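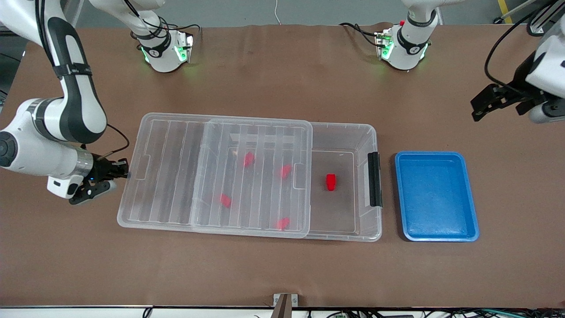

I have been on a clear bin kick since February 2025 and I am not sorry. My craft closet used to be nothing but shoeboxes and old cookie tins, and every single time I wanted something I had to open all of them (and then not put them back, obviously). Now it's see-through plastic all the way up!

The big lesson so far is about lids. I used to think a lid was a lid. But if you have the kind with ribs running down it, everything under there goes a little soft and blurry. You can tell there's something red in the bin, sure, but good luck telling which red thing it is from across the room. So I've started sliding the lid over and leaving one end open while I'm working. I can reach in for what I want and I don't have to find a spot for a giant sheet of plastic on a table that is already full of my junk.

My other favorite thing is a shallow tray next to the bin. Mine came from a little shop called Oter and cost me $11, and I use it every day. Whatever comes out of the bin goes in the tray, and at the end of the night I tip the tray back into the bin. Before the tray, small pieces went straight onto the table and then straight onto the floor, where my bare foot found them. Get one with a raised rim! I tried a flat placemat first and it was useless.

I did look at the fancy Prandska drawer towers, and they are gorgeous – but I'd need three of them, and I'd rather spend that on yarn. I also tried the stick-on labels from Tiwari and they peeled off by June. Masking tape and a marker for me.

One more thing about latches. Please check them before you buy. My oldest bin has one that pinches, and I now open it with a spoon handle like some kind of raccoon. The newer ones snap up easily, even with lotion on my hands.

Next up is the button jar situation. I counted 233 of them last night and that was only the blue ones, so wish me luck.

We use cookies to give you the best experience on our site. Accept | Manage settings

3 comments

craftyinthebasement
The spoon handle!! I use a butter knife. Same bin, I bet.

Plumhill
Do the clear ones go yellow on you? Mine sat by a window and look terrible now.

twocatsandaloom
Going to try leaving the end open. My cats will be thrilled.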